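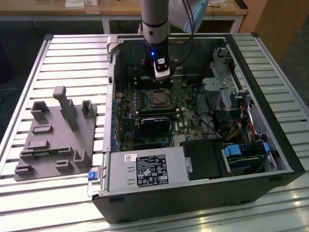 Desktop tower (also tower case, system unit). Upright housing for the main parts of a personal computer. Usually laid on its side for service, side panel off.

Layout. Motherboard is the largest part, normally green, held by screws. Power supply is a metal box with a regulatory label on top. Drives sit in a cage, often perforated metal for airflow. Office models tend to use colored latches, blue on many Dell machines, to mark what can be released by hand. Expansion cards go in slots along the board.

Processor socket. Square, with a metal retention frame that swings up. The chip is held by its edges and lowered flat, no pushing. 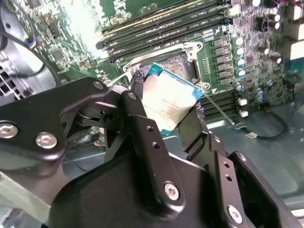

Contact pins in the socket bend easly and are hard to straighten. Heat spreader faces up, takes thermal paste, then the heat sink.

Power supplies in small office towers start at 300 watts or so. Repair notes by Veerle Van Loon (Ravmont, October) advise unplugging and waiting 30 seconds before touching teh board.

See also: Heat sink, Drive cage, Expansion slot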